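Packaging and Waste, Unit 4 handout
Single-serve drink containers
Instructor: Korkor Mahama
Lab hours: Ebenezer Antwi, by sign-up

Read this before the July session. It replaces pages 14 to 19 of the old packet.

A drink container has to hold the liquid, keep air and dirt out, survive shipping, and carry a label. After that it becomes trash or feedstock, usually within a day of being opened. We will look at bottles, cans and paper cups, which make up most of what turns up in a street bin.

Plastic bottles. Most clear drink bottles are PET. The cap is usually a different plastic, often polypropylene or polyethylene. The two are easy to separate after shredding: PET sinks in water and the cap material floats. Full-wrap labels cause more trouble, because they can hide the bottle from an optical sorter.

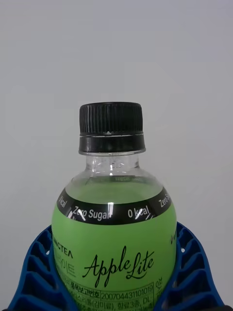
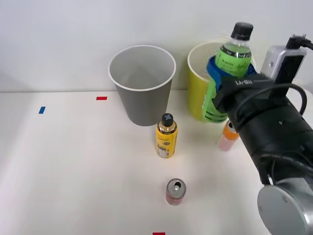
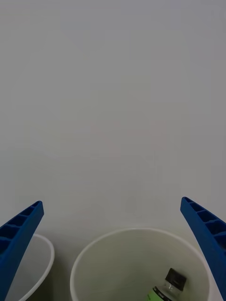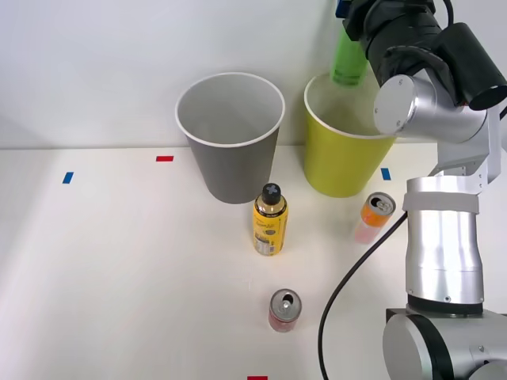
Bottles and cups.

Paper cups. Paper alone would soak through, so the inside is coated, most often with a thin layer of polyethylene. An ordinary paper mill may not be able to pull the two apart. Many towns send cups to landfill for this reason. The rolled rim stiffens the cup and gives a lid something to grip.

Cans. Aluminum can be melted and rolled again many times with little loss of quality. Scrap has a good price, so cans often pay for part of a collection program. The inside has a thin lacquer that burns off before melting.

Case for discussion: the town of Bukau put out 300 bins with separate openings for cans and bottles. The hauler, Clumia, still found cups in both. Should the town change the bins, the signs, or the cups?

Terms to know: feedstock, contamination, optical sorting, barrier coating, deposit.

Homework: write 2 pages on one container sold near you. Say what each part is made of and where your town sends it. Hand it in at the Ackah Building front desk.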